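Sharing the Line: A Conversation with Eskil Vik of Lamirbridge

The panel assembly department at Lamirbridge introduced its first robotic handling cell in June. Eskil Vik, who has supervised the department for 13 years, agreed to discuss the change and its effect on the staff. 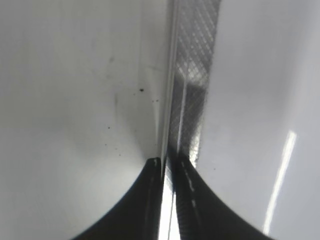 Mr. Vik explained that the decision followed a long review of the handling work. "A shift here moves 500 panels, and each one used to be lifted and turned by hand," he said. "People went home with sore wrists. We had known that for years, and we had moved staff between stations without solving it."

The cell was installed by Surnuvo under a contract that included training for every operator in the department. According to Mr. Vik, the training mattered more than the equipment. Operators learned to set the grip force, to stop and restart a cycle, and to record faults in the shift log.

Asked whether positions had been lost, he replied that none had been cut. Two handling posts were rewritten as cell operator posts, at a higher pay grade. "The first question in every meeting was about jobs. I could answer it only because management had put the answer in writing."

Lourenço Abreu holds one of the new posts. He described the first weeks as difficult. "I knew a bad edge by feel. Now I have to know it from the screen, and I did not trust the screen," he said. He continues to check panels by hand at the start of each shift, a practice the department has since made part of its written procedure.

Mr. Abreu also noted that the work has become quieter and more solitary. "Before, two of us stood at the table and talked. I miss that." Mr. Vik acknowledged the concern and said that break times have been changed so that cell operators and packing staff are off the floor together.

A second cell is under consideration for the finishing area. Mr. Vik said that operators will take part in choosing its location, and that a proposal will go to management once the first cell has completed 4000 cycles under the revised procedure.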